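Three Small-Town Bakery Mysteries I Read Straight Through

I have been on a tear, friends, and my kitchen floor can prove it (unswept).

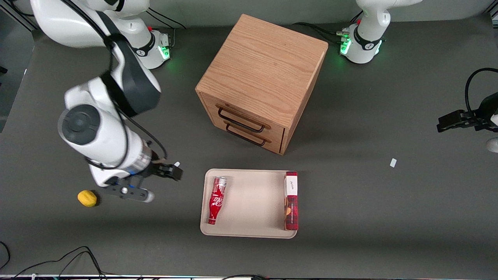
How it started

My neighbor left a paper bag of paperbacks on my porch in August with a sticky note that said "these have muffins in them." Well! I'd always been more of a locked-room person, the kind who wants a floor plan in the front and a train timetable in the back. Bakery mysteries seemed a little soft to me. Then I opened the first one at nine at night, and the next time I looked up it was ten past one and I was eating dry cereal out of the box so I wouldn't have to put the book down.

I've now read 4 of these things, and I'm skipping one of them here out of kindness. The other three I want to shout about.

A Proof of Guilt

The first of the Vernness books. Vernness is a fishing town with one bakery, one bank and a very busy rumor mill, and our sleuth is Odile, who came home to run her aunt's shop and finds the bank manager face down in the flour room before page 20. I loved Odile. She's sixty-one, she has bad knees, and she solves the whole thing by knowing how long a sponge takes to rise in a cold room. That's it, that's the clue! It's sitting there in chapter three in plain sight and I sailed right past it, and I bake bread every weekend of my life.

The middle sags a bit. There's a long stretch about a harbor dues dispute that I think the author enjoyed more than I did. But the last five chapters go like a sled down a hill, and the scene in the church basement with the folding chairs is as good as anything I've read this year.

Recipe at the end: cardamom knots. I made them. The dough is very sticky and the book tells you to trust it, so I did, and they were wonderful.

Cold Butter, Warm Body

Terrible title, terrific book. This one is set in a desert town called Tejada, which I picked up expecting cactus jokes and got instead (hooray) a really clever alibi puzzle. Everybody in the story was at the same pie auction. Everybody was seen there. And yet somebody drove out to the old pump house and back, and the way it's done had me flipping to the beginning to check, and yes, it's all fair.

The detective is a retired school bus driver who delivers the bakery's morning orders, so she knows every road, every dog and every kitchen door in the county. What a great job for a snoop! I kept thinking how many amateur detectives in these books have no reason to be anywhere near the body, and she has a reason to be everywhere by six in the morning.

One grumble. The romance with the deputy. He says "little lady" to a woman who drove a bus for thirty years and she lets him live. I would've made him the second victim.

The Clidimard Crumb

My favorite, and the oddest. It's a translated one, I believe the first in its series to come out over here, and it's told by three people who can't stand each other: the baker, the baker's brother-in-law, and the woman who writes the food column for the Clidimard newspaper. Each of them is hiding something silly, and one of them is hiding something that isn't silly at all. I guessed wrong twice. I was so sure the second time that I announced it out loud to my husband, who was asleep.

It's slower than the other two, and there's a lot of weather. Stick with it. Around the time the scale goes missing from the shop window, everything you've been told starts to lean a little, and then it all comes down at once.

My friend Chak-lun Hsueh (he runs our mystery swap at the library) read it after me and thought the food columnist's chapters were the weak ones. We've agreed to disagree, loudly, over coffee. He also thinks the cat knew. He may be right about the cat.

No recipe in the back, sadly. There is a description of an almond cake on the windowsill that I've tried to reverse-engineer, and so far I've got something heavy enough to be a murder weapon. More ground almonds next time, and I'm going to beat the whites separately.

What's next on the pile

A big one! Somebody at the swap handed me an omnibus called The Flastik Street Ovens, which is 900 pages and has its own ribbon. I've read the first chapter and there's already a poisoned éclair. If you've been through it, please don't tell me a thing about the sister. And if you know of any more with a narrator over fifty, leave me the titles in the comments, I'm making a list for the winter.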